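Section 4: Setting Up Your Pantry List

Now for the fun part! Once Meltstead knows what's on your shelves, it can plan a whole week of dinners from food you already own. A first list goes quickly, and you can stop at any point - your entries are saved as you go.

1. Open the Pantry tab and tap New Shelf.
2. Type a name you'll recognize at a glance, such as "Top shelf" or "Baking". Names can be up to 14 characters long.
3. Tap Add Item and start typing. Matches appear after the second letter.
4. Pick the closest match, then enter the number of packages.
5. Enter the weight of one package in grams. For a bag of rice marked 700 g, type 700 and leave off the unit.
6. Tap Save Shelf.

Note: Long items like spaghetti and breadsticks are easier to check off if you store them side by side, all pointing the same way. Try it once and you'll be hooked!

Note: Opened packages go under Open Items. Meltstead uses these up first when it plans your meals.

CAUTION: Deleting a shelf also deletes everything listed on it. Move the items you want to keep before you tap Delete.

CAUTION: Meltstead does not check for allergens. Always read the label on the package.

If you see message 2858, two shelves have the same name. Rename one of them and save again.

Ready for more? Section 5 covers shopping lists, and they're a real treat to use.
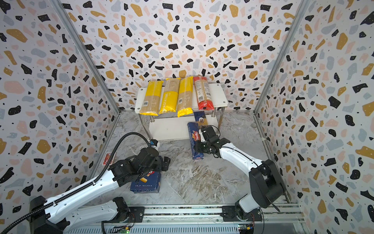
Fig. 4. Pasta packages side by side on a top shelf.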